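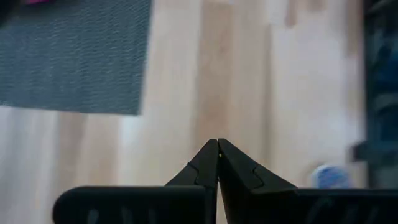
I'd expected the bread results to be the dull part of this study, and they ended up taking most of my July. We were watching how people at small shared-plate restaurants pick up flatbread and get the dip onto it, and my first coding sheet had far too many hand shapes on it. Mahtab Azimi talked me into cutting them down to two. The first is the closed pinch, where two sides slant in and the tips meet at a point, a bit like a peaked roof (Figure 2 has the outline I mean). The second is the open scoop, where the bread is folded over the fingertips and pushed along the plate. Anything else went into a leftovers column, and I'll come back to that.

Figure 2. Closed pinch: tips touching, sides sloping away to a broader base.

Home | Issues | Authors | Food & Dining | Contact
Search this site Go

We coded 2134 pick-ups across 46 tables, all of them at the Esfahani dining room in Stolovthorpe. Of those, 1608 were closed pinches. I checked that number more than once – it seemed very high for a place that hands you a basket of warm bread and three bowls of something soft. My own habit is the scoop, and so is my mother's, so maybe I just assumed everybody ate like us.

The dip matters a lot. With hummus, diners pinched at the start and then drifted toward scooping as the bowl got low and they had to chase it up the sides. With the smoky eggplant they pinched nearly the whole way through, even the people who were clearly in a hurry. Solon (2) has argued that thick dips bring out the scoop and loose ones bring out the pinch, and I can't make that fit what we saw. Our eggplant was the thickest thing on the table! The kitchen does strain its yogurt for a long time, though, and that may have muddied the comparison with the other two bowls.

Now the leftovers column. Most of it was forks, plus a fair number of people tearing bread straight into the bowl and fishing it out with a spoon. I didn't try to split these up any further. We typed everything into Semico after each sitting, and the form had one box for "other," which I regret a little. Bread size was logged only as whole, half or torn – crude, but two coders could agree on it without stopping to argue while the next basket came out.

Comments (2) Shares 46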